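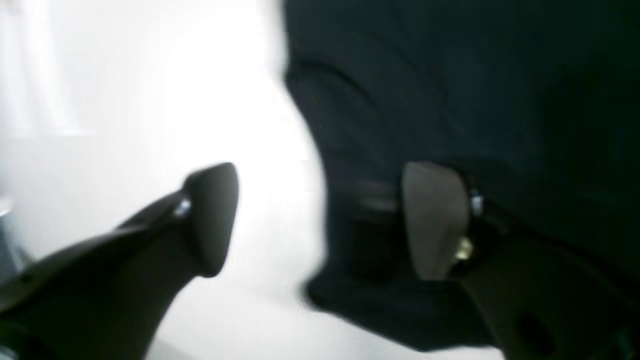
Wrist cam, dark navy cloth against the white. Left side is blown out.

kerora_k
So I'm on the Jarkodex planner for folding and my segmentation mask keeps falling apart whenever the cloth is dark. I ran 340 grasp attempts over the last batch and the edge detector put the grasp point inside the garment, way off the hem, on a bunch of them. Auto exposure is on. I'm using the stock Dilldale cloth node, no changes except the crop. Anybody have a mask that holds up on navy or black?

dilldale_dan
Turn off auto exposure, first thing. It's chasing the white and then the fingers come in and it chases those too. Lock it and retrain on that.

mendonca_fan
Disagree, sorry Dan. Locked exposure gave me a nice clean outline and zero folds, the whole shirt went to one black blob. You need the folds to pick a layer. I'd go with two exposures and merge them before the mask.

dilldale_dan
Two exposures on a moving wrist? Have fun with the ghosting lol. Look how blurry the fingers are already.

kerora_k
OK here's one more, with the gripper over the middle of it:

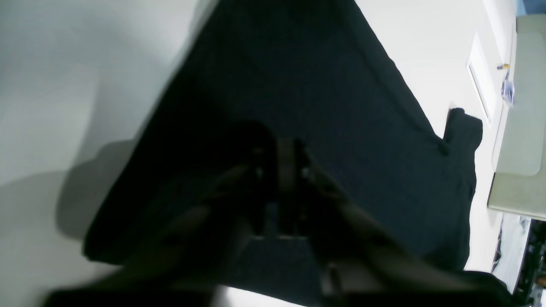 Fingers down on the cloth, sleeve out to the right.

kerora_k
Folds are readable on the right side, and there's a faint seam I'd love to use as a feature. But see the soft gray shadow on the table to the left? My mask likes to grab that as fabric.

Kátia Dantas
The shadow I can help with! You already know the arm pose, so project the arm onto the table from your light position and subtract it (there's a branch of the Dilldale node that does this, I've been on it since June). It's slow, 9 ms a call on my box, but I can live with that.

mendonca_fan
That only works if the light doesn't move. Ours does.

kerora_k
Ours is fixed, trying the branch tonight. Still not sold on locking exposure.

932 views | 14 shares

Related threads
Grasp point jumps between layers
Jarkodex planner: timeouts on replan
Hand-eye calibration drift

Contact | Terms | Back to top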